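那口井边的争论

我第一次到布罗瑟姆（Brotham）是在八月，天热得连路边的狗都懒得抬头。接我的是本特·莫恩森（Bent Mogensen），一位退休的水文技术员，开一辆老旅行车，后座上堆满采样瓶和一袋快要化掉的薄荷糖。他一路上说个不停，先讲他太太的番茄，再讲镇上新换的路灯，过了桥才终于讲到我想听的那件事：布罗瑟姆的“活水”。

镇子北边有一口石砌的老井，井水带一点铁锈味，喝惯了的人说它甜。三年前的夏天，有一篇文章在各种养生网站上转来转去，说这口井的水“结构特殊”，能清血管、降血糖，还能让人睡得沉。文章引了一项研究，有图有表，看上去很像那么回事。于是外地的车开始一辆接一辆地来，车上的人提着桶，抱着玻璃罐，有位老先生还带来了家里的茶壶。

本特说，他起初挺高兴的，镇上的面包房头一回在中午以前卖光了所有的面包卷。后来有位邻居拉着他问，既然喝了井水，降压药是不是可以停了。他那天晚上没有睡好。

一项研究，从哪里来

我到家以后做的第一件事，就是把那篇研究找出来读。它登在一份我从没听说过的刊物上，作者只有一位，正是沃德拉切克（Vondráček）水疗馆的顾问，而那家水疗馆恰好卖瓶装井水。研究对象一共141人，全部是水疗馆的客人，住了2个星期，每天喝水、散步、泡澡、吃清淡的饭菜，晚上九点就熄灯。两周之后，他们的血压平均降了一点，睡眠也好了一点。

亲爱的读者，我得承认，要是有人让我这样过上两个星期，不用工作，也不用给孩子找袜子，我的血压大概也会降下来，喝什么水都行。问题就在这里：研究没有对照组。没有另外一群人同样散步、同样早睡，只是喝的是普通自来水，那么谁也分不清功劳该记在谁头上。

我带着这些疑问去找埃娃·斯坎伦（Éabha Scanlon）。她教了半辈子流行病学，说话慢，倒茶也慢，在她的厨房里坐一个下午，你会忘了自己原本在赶什么。她把那篇论文翻到最后一页，用铅笔在一个表格旁边画了个小圈。

“你看这儿，”她说，“他们测了那么多项指标，胆固醇、握力、指甲的光泽，连打喷嚏的次数都记了。测得够多，总会有几项碰巧变好。然后文章只讲那几项。”

我问她，这算不算骗人。她想了好一会儿，说多半不算，写的人很可能自己也信。人一旦盼着某个答案，眼睛就会替他挑东西看。她年轻时也犯过这样的毛病，那份报告至今还压在抽屉底下，偶尔拿出来给学生看。 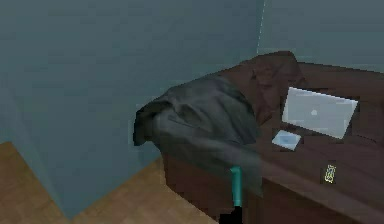

数字怎样越走越大

还有一个数字我追了很久。几乎每个推荐井水的网页都写着，“1517名患者证实有效”。原论文里明明只有141人，多出来的人是从哪儿来的呢？

我写了好几封信，等了好几个星期，最后是一位管理网站的年轻人好心回了我。他说他是从普莱克姆（Plekham）通讯上抄的，那是一份寄给养生爱好者的小册子。我又托人找到那一期，坐在窗边一行一行地读，才看明白：1517是那年夏天在水疗馆登记簿上签过名的访客总数，里面有来喝咖啡的，有来接人的，大约还有只想借用洗手间的。小册子的原话是“有1517人到访”。换了一个网站，到访成了饮用；再换一个，饮用成了治愈。每一次都只改一两个字，改的人未必觉得自己做了什么。

埃娃听我讲完笑了半天，又给我添了一杯茶。她说这种事她见得多，有时候连错字都会跟着一路抄下去，倒成了追查来源的好线索。

水里到底有什么

井水本身是化验过的。本特自己花钱，把样品送到达斯特蒙特（Dastmont）的一间实验室，一次送冬天的，一次送夏天的。结果很平常：铁偏高，钙不少，硝酸盐在限值以内，细菌在大雨之后会多起来。所谓“特殊结构”，实验室没有测，他们回信说不知道该测什么。

他把报告复印了200份，放在面包房的柜台上，旁边搁了一只碟子，里面是薄荷糖。有人拿了报告，有人只拿了糖。也有人当面对他说，他一定收了药厂的钱。本特给我看他那辆旅行车的后保险杠，是用铁丝绑着的，说要真收了钱，他先把这个修了。

我问他有没有后悔管这件事。他没有马上回答，带我沿着井后面的小路走了一段，那里有几棵很老的椴树，树下凉快得多。他说他从小就喝这口井的水，他母亲用它煮土豆，煮出来的土豆有点发黄，他至今觉得那样才是土豆该有的颜色。他只想让大家照样来，照样喝一口，尝尝铁锈味，回家以后把该吃的药吃了。

那位想停药的邻居后来去看了医生，药没有停，井边也还是常去。我离开镇子的那天傍晚又碰见她，她正提着两只桶往家走，看见本特的车，放下一只桶朝我们挥了挥手，大声问他太太的番茄今年能不能分她几个。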